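About us

Sketano is a small test house for robot grippers, arms, wrist cameras and controllers. Companies send us equipment they are thinking of buying, or that they make themselves, and we try it against other equipment doing the same jobs. We write up the results and send them back. We don't sell hardware and we take no commission from anyone who does.

How we started

Dorota Baran set up the company after several years of fitting arms into packing and sorting lines. Customers kept asking her which gripper to buy, and the data sheets were little help because each maker measured grip in its own way. She began keeping her own records, with one set of objects and one set of tasks. The first notebook is still on the shelf in the office. It covers 37 grippers, some of which are no longer made.

The records grew into a paid service. Our first regular customer was Fleva, who make feeding units for small parts and wanted to know why the same fingers worked well on one arm and badly on another. The answer in that case was the controller, which was closing the fingers before the arm had settled. We have tested controllers as a separate item ever since.

What we do

Most jobs begin in simulation. We load the arm and gripper models, place the objects, and run each task many times with small changes to position, lighting and surface. A standard comparison is 2000 runs for each gripper. The longest we have done was 2474, when a customer added extra shelf heights part of the way through and we agreed to include them.

We don't keep to tidy grey rooms in simulation. Patterned walls, dark backgrounds and odd-shaped supports are all part of the set, as a camera that copes with a plain bench may do poorly against a busy surface. We also test two-armed set-ups, where one gripper holds an item while the other reaches for something else.
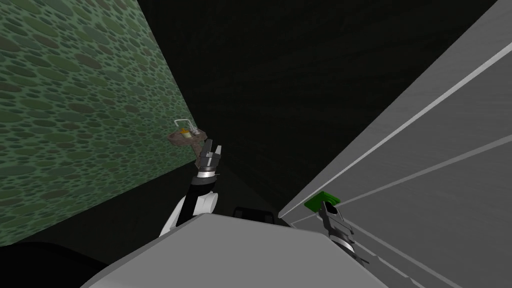

From simulation to the bench

Results from simulation are used to narrow the choice. The grippers that do best then go on to the bench, where we repeat a shorter set of 30 tasks with real objects. If the bench and the simulation disagree, both figures go in the report and we say which one we would rely on. Contact with thin, flat items is where they differ most often. Reaching tasks usually agree well.

The bench is booked a week at a time. Changeovers are done on Monday, so equipment needs to reach us by the end of the week before.

What you get

Every customer receives a written report, the settings we used, and the full log of runs, including the failed ones. We list failures by type: missed, dropped, pushed away, or stopped by the controller. If you would like to repeat the tests yourself, we can supply the scene files too.

Modance is our own software for setting up the scenes and sorting the logs. It was written for use in the office and parts of it are still rather rough. Customers on a yearly agreement can have a copy, with help by email.

Working with us

Tell us which arm you have, what you need to pick up, and how quickly. A weight and a rough size for each object are enough for a first quote. Visits are welcome by arrangement. We close for two weeks in August, and reports due in that time are sent out before we go.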